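Dear Polyxeni,

Thank you for the extra two weeks on this report. I know you wanted it before the Sivico board met, and I'd rather have sent it on time, but I also didn't want to send you a page that said "gripper being looked at" and leave you to explain it. So you get the longer version, and I hope you'll read it with a cup of something.

## Where we are

The short answer is that the hand-held gripper is back in service after its rebuild, the recordings have started again, and we are inside the money. Of the 2000 recordings we promised under the Sivico grant, 1186 are done and checked. We would have been further along in a kinder season, but the ones we have are sound, and I'm more comfortable with the second half of the plan than I was when I wrote to you last.

The rest of this is mostly about the gripper itself, as you asked at our last call what exactly the repair line in the budget was buying. It's a fair question! I've tried to answer it in ordinary words. Zahira Yeoh did nearly all of the bench work, and she has read this over and corrected me in four places.

## What went wrong

You may remember that in December we saw the first odd recordings. The fingers would close on a cabinet handle or the lip of a shelf and the opening width we logged would drift, by a hair at first and then by enough that anyone could see it on the plot. We blamed the software, as one does, and lost the better part of a week to that. Then Zahira put the tool in the vise, worked the fingers by hand with the cover off, and found two separate faults that had been hiding behind each other.

The first was play in the finger mount. The screws that hold it had been put in dry when the tool was first built, and after enough hours of being carried about, opened, closed and bumped against furniture, they had backed out a little. With the mount able to rock, the finger pads met at a slight angle and one pad had worn down along its outer side. You could feel it with a thumbnail.

The second was the cable. It had been routed tightly, with no slack where it passes the mount, so each full opening of the fingers gave it a small tug at the connector. The connector hadn't failed, but it had started to drop out for a moment now and then, and a dropout on top of a rocking mount looks very much like drift. That's why the first two fixes we tried seemed to help and then didn't.

## What was done about it

We replaced the finger mount, both pads and the cable. The mount is the same shape as the old one, which means our earlier recordings and the new ones can still be used together (I know this was your main worry, and it was mine). Stalell made the new one from our drawing and were very patient with us when we sent the drawing back twice.

Zahira set the screws with thread locker this time and left the tool alone overnight before anybody was allowed to squeeze it. She then marked each screw head and the plastic beside it with a line of paint pen, so a screw that has begun to turn gives itself away at a glance. It cost us nothing and I wish we'd done it from the beginning.

The new cable is a little longer and is left with a gentle loop near the mount. We argued over that loop for longer than I'd like to admit. I was afraid it would snag on a drawer pull, and Zahira was sure that a tight cable would bring us back to the same bench by spring. We tried it both ways on the practice cupboard and she was right, at least so far. We did shorten the loop slightly after the first afternoon.

After the parts were in, the tool had to be calibrated again from scratch. That is a slow job if it's done with care, and it goes like this:

1. Fingers fully open, fingers fully closed, each held for a slow count of ten while the width reading settles.
2. A set of gauge blocks, smallest to largest and then back down, to see whether the reading comes home to the same number.
3. The printed target board, looked at from near and far and from both sides, so the camera's idea of where things are agrees with ours.
4. One full practice run at the cabinets, opening and shelving included, checked before anything counts.

Steps 1 and 2 passed the first time. Step 3 had to be repeated when we noticed that our old target board had a slight warp from leaning against a radiator. We had a fresh one printed and mounted, and the error dropped to where it should be.

## How we look after it now

Before the rebuild we had no real routine, only a habit of wiping the lens. I'm a bit embarrassed to put that in writing, but you've always been good about plain speaking, so there it is. The tool now has a card that travels with it in the case, and whoever carries it fills the card in.

At the start of each session:

- paint lines on the mount screws still straight
- pads clean, no grit in the grooves
- cable loop sitting free, connector pushed home
- lens wiped with the dry cloth only
- one open and close with the plot on screen

Every 300 recordings the tool comes back to the bench for the gauge blocks and a proper look at the pads under the lamp. It has been back once since the rebuild. The reading had not moved in any way that matters, and the pads were wearing evenly, so it went straight out again the same day. Zahira keeps the worn pads in labeled envelopes, with the recording numbers on the front, and I'd be glad to show you the old pair when you visit. They explain the trouble better than I can.

We have also changed how the tool is put down between runs. It used to be laid on its side on whatever shelf was handy. It now goes in a foam cradle that Margaritis cut for us out of an offcut, and we've had fewer scuffs on the body and fewer nudged settings.

## The money

The repair came to $508 in parts, and that covers the mount, a spare mount, two pairs of pads, the cable and the new target board. Zahira's hours were already in the staff line. We took the parts out of the maintenance line as agreed, so there is no request attached to this report and nothing for you to move between headings.

I would like to flag one thing for the next period. We have a spare mount and a spare pair of pads on the shelf, but no second complete tool, and when this one is on the bench nobody records. The lost weeks this winter were mostly that. If there is anything left in the equipment line at the end of the period, a second tool is where I'd ask you to let us put it. I can send a proper quote whenever it's useful, and I won't be offended if the answer is "not this year."

## The recordings themselves

Work at the Fustine room has settled into a nice rhythm since the tool came back. Cabinets and shelves are going well. Drawers are slower, partly because we are being stricter about what we accept: a recording is now set aside if the width plot has even one gap in it, where before we might have patched it. That rule has cost us some recordings that were probably fine, but I'd like the whole set to be something we can stand behind.

We also went back through everything made in December and after, up to the day the tool came off duty. The ones with visible drift have been pulled out and are not in the total I gave you. We haven't deleted them. Zahira thinks they may be handy later for teaching a new person what a loose mount looks like on a plot, and I agree with her.

## What comes next

Over the coming period we'll finish the drawers, then move to the overhead compartments, where the tool has to be held high and the arm gets tired well before the battery does. We plan shorter sessions for those, with two people swapping. I expect the pads to wear faster there, as the grip tends to come in at an angle, and Zahira would like to bring the bench check forward for the first batch and see what she finds.

The open question from your side, I think, is whether the board would like the calibration sheets included with the final delivery or kept here. We're happy either way, but if you want them I'd start tidying the handwriting now.

Please pass on my thanks to the others for their patience over the winter. Zahira sends her regards and asks me to say that the envelope of old pads has your name on it.

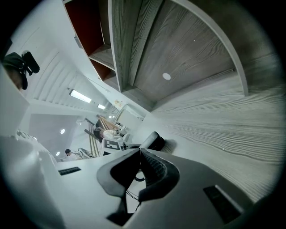 Let me know about the calibration sheets when you get a chance, and if a call is easier, mornings before ten are best for both of us.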